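July 15, 2020

Fixing the kitchen chairs

We bought the kitchen chairs used in 2009, a set of 4, and every one of them has been wobbly for at least a year. In May the back leg of the one by the window came out of its socket while I was eating breakfast, so I finally started on them.

The old glue was the main job. It had gone brown and brittle, and new glue won't hold on top of it. I scraped the tenons with a dull chisel and cleaned the sockets with a rolled-up piece of 68-cent sandpaper from Grestow Hardware. Warm vinegar helped with the stubborn ones. Give it ten minutes and wipe it off, then let the wood dry overnight.

I labeled every part with masking tape before taking anything apart. On the first chair I skipped this and lost an evening working out which stretcher went where. They look the same but they are not the same length.

For glue I used plain yellow wood glue. A neighbor on Haluvitz Road told me to use hide glue so the joints can be opened again someday. He may be right, but I had half a bottle of yellow in the garage. I don't own enough clamps, so I wrapped rope around the legs and twisted it tight with a stick. Put a rag under the rope or it leaves a mark in the finish.

Three chairs are solid now. The last one has a split in the seat and I haven't decided what to do with it. The seats could all use refinishing too, but that can wait until the weather cools off.

I also want to sort out my small tools. Most of them live in a coffee can, and I spend too much time digging for the right pliers. A roll with pockets would do it.
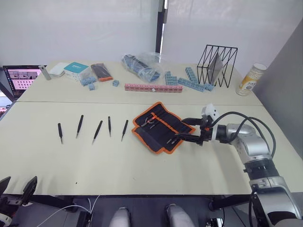
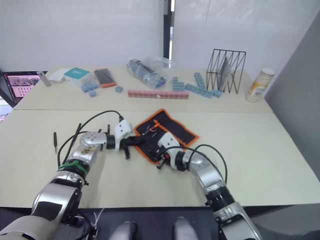

First photo: black tool roll with orange piping, pliers and some slim tools in the pockets. Second photo: the light beige tabletop.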